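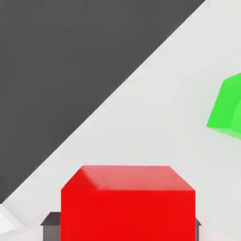
Robots on the Packing Line: What Changed at Flelline

Project report, Work and Technology module
Olga Pereyra

Why I picked this

My aunt packed boxes for years, so when our teacher Thierry Joly told us to find a workplace where a machine had taken over part of somebody's job, I knew right away I wanted a packing line. I wrote to four companies and got one yes, from Flelline, which packs wooden toys and craft kits for other brands. They let me hang around for two mornings in May and talk to pretty much anyone who wasn't in the middle of something (and a few people who were, sorry!).

I should say up front that I'm not an engineering student. I can tell you what people told me and what I saw, and the technical part is as good as my notes.

What the job was before

The line I visited fills sets of colored building blocks for a customer called Lebrun. Before the robots came in, people stood at a long bench and picked blocks out of bins by hand, following a card that showed what went in each set. A good packer could finish 875 sets in a shift. Maarja Grīnberga has been there longest and she still has one of the old cards in her locker. She says the picking itself was fine, you could talk while you did it, but by afternoon her wrists hurt and the colors started to swim.

There was also a lot of rework. If a set came up short or had two blocks the same color, it got pulled at the scale and somebody had to open it and sort it out. Everybody hated rework duty.

What the job is now

Two robot arms do the picking. Each one has a gripper with two fingers that close on a block from either side, lift it and put it in the tray. The people on the line load the bins, watch the arms, clear jams, check trays and change the setup when a different set comes in. Output is now 1672 sets per shift for the whole cell, with fewer people at it. I wanted to compare that fairly with the old number, but the 875 was per person and the new one is per cell, so I've left them side by side and haven't tried to turn them into a percentage.

The part I liked best was the simulation. Before a new set goes on the real line, Ulises Ccori builds it on the computer and runs the pick 1000 times with the blocks lying in different positions and at different angles. He used to be a packer too! He took a training course from Hilletti, the company that installed the cell, and now he spends half his day at a desk. He told me the simulated blocks are cleaner than real ones. Real ones have dust and chipped paint and they roll under things. So a pick that goes fine on screen can still need an hour of fiddling on the floor, and that hour is usually Maarja and Ulises together, her telling him which blocks are slippery.

What people said

I talked to five people on the line and asked them all the same questions (see my question sheet at the back).

Most of them said their bodies feel better. Nobody wanted the wrist pain back. But three of them said the work is lonelier, because you stand farther apart and you have to keep your eyes on the machine. One person said she gets more tired now, in a different way – waiting for something to go wrong wears you out.

Pay was a touchy subject. Ulises got a raise when his job title changed. The people who load bins did not, even though they now have to know how to restart an arm and fill in the fault log. Maëlys Lemaire, the shift lead, agreed that this was unfair and said she has brought it up with management twice. I asked if I could talk to management and was told to send an email. I sent it, and I haven't had an answer yet.

No one was fired when the arms arrived. Three people moved over to the Grerkard line, which is still all hand packing, and two left within the year. I couldn't find out why they left, so I don't want to blame the robots for it.

What I'd do differently

I would go in the afternoon as well. Both my visits ended before noon, and a lot of what people described (the tiredness, the jams when the bins run low) happens later in the day. I'd also try to reach the two who left, and I'd ask about the training from the start. Only one person was offered the Hilletti course, and I didn't think to ask how he was chosen until I was on the bus home.

Thanks to everyone on the Lebrun line, and to Maëlys for finding me safety shoes in my size.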